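Chapter 3

Gathering Demonstrations

3.1 What a demonstration contains

A controller that is written by hand needs a rule for every case its author can foresee. A controller that is learned needs examples. In this chapter the examples are demonstrations: recordings in which a person drives a two-armed robot through a task, while the system stores what the cameras saw and what the joints were told to do. The learning method itself is left to Chapter 4. The concern at present is where the recordings come from, what must be kept, and what makes one of them unfit for use.

Each demonstration is stored as a sequence of time steps. A time step holds an observation and an action. The observation is made up of the camera images and the measured joint positions of both arms; the action is the set of joint positions commanded next, together with the opening of each gripper. The two must be written with the same clock. If the images lag behind the commands, the learner is shown a hand that closes before it arrives, and it will copy the error.

The running example is the Traltis set, which was recorded in simulation on a tabletop layout named Ponce. The table carries ordinary kitchen items and a wire basket. Both arms are under the operator's control throughout, even in tasks where one of them has little to do.

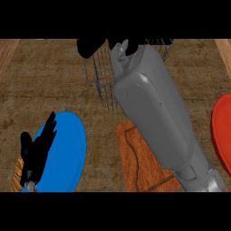 Figure 3.1. Ponce layout in simulation: wire basket, plates and cutting board, with both grippers in view.

3.2 Simulated and physical recording

Recording in simulation has practical advantages. The table can be reset to a known state in a moment, a dropped item breaks nothing, and the exact position of every object is available to the checking software. The same demonstration can also be rendered again later with different lighting or a different table surface — a step treated in Section 3.6.

The cost lies in contact. Rigid objects in a simulator may slide too freely, stick together or pass slightly into one another, and an operator soon learns to work with these faults. The habit is then present in every recording. A learner trained on such data may push where it ought to grasp. For this reason the Traltis operators were given written limits on how an item could be moved, and recordings that broke the limits were removed whatever the final state of the table.

3.3 Variation

A set of 2000 recordings made from a single starting position teaches very little beyond that position. Variation has to be planned before recording begins. In the Traltis set it was introduced in 2 ways: the objects were moved and turned between demonstrations, and the starting positions of the arms were changed. The layout was divided into 8 regions for this purpose, and the recording schedule ensured that no region was left without examples.

Variation in the operator's manner is a different matter. One person may approach the basket from directly overhead and another from the side. Both are correct, but a learner that averages between them may follow a path that is neither. Section 3.5 returns to this problem.

It is also necessary to decide what is to be done with objects that play no part in the task. If they are always absent, the learner will be disturbed by them when they appear. If they are always in the same place, it may come to rely on them as landmarks. Both faults are hard to detect from the training error alone.

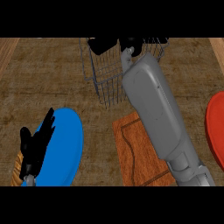 Skolura objected, in a response to the draft of this section, that failed attempts should not be thrown away, as a recording in which the operator misses and then recovers shows the learner states that a clean one never reaches. The objection is sound as far as it goes. Recoveries were therefore kept in the Traltis set, provided that the task was completed and the time steps containing the error were marked. Attempts that ended without completion were stored apart and were not used for training.

3.4 Acceptance of a recording

Before a demonstration enters the set it is replayed from its stored actions alone. If the replay doesn't reach the same end state, the recording is rejected. The Dravalell tool used in the exercises performs this check and writes the result to the header of each file, along with the version of the simulator. Files without a header entry should be treated as unchecked.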